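Gotedora Student Robotics Project — Frequently Asked Questions
Last revised 16 June 2020

Who can join?
Any enrolled student who has passed the shop safety test. No programming background is required for the data group. The control group expects working knowledge of Python.

What is the task?
Grasping narrow rectangular blocks from a bin. Block positions are not fixed, and blocks may touch. A grasp counts if the block clears the rim and is held for the full test period.

How many grasps have been logged?
2,402 as of the April report. Of these, some 700 were made with the old fingertips and are stored separately. Do not mix the two sets when training.

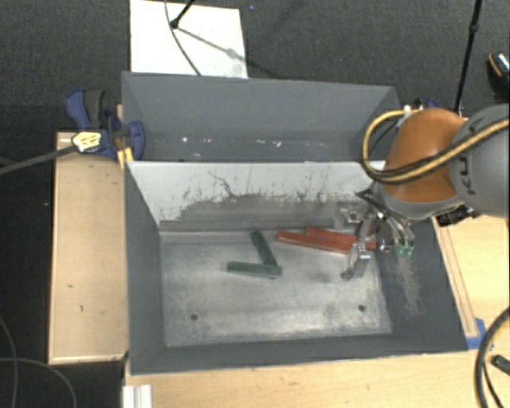

Does a grasp that moves a second block count?
Yes, if only one block is lifted. Enter code 19 in the log. If two blocks are lifted together, enter code 29 and mark the attempt as failed.

Who may run the arm?
Members signed off by Manon Ross or Patricio Benítez. Sign-off covers one software version — a new release means a new check. Keep the stop button within reach at all times.

Can I use my own grasp planner?
Yes. It must accept the Truno message format and return a pose within the time limit. Send the code to Chantelle Potgieter for a simulator run first.

Is course credit available?
For one term only. Harriet Hutchins has the form.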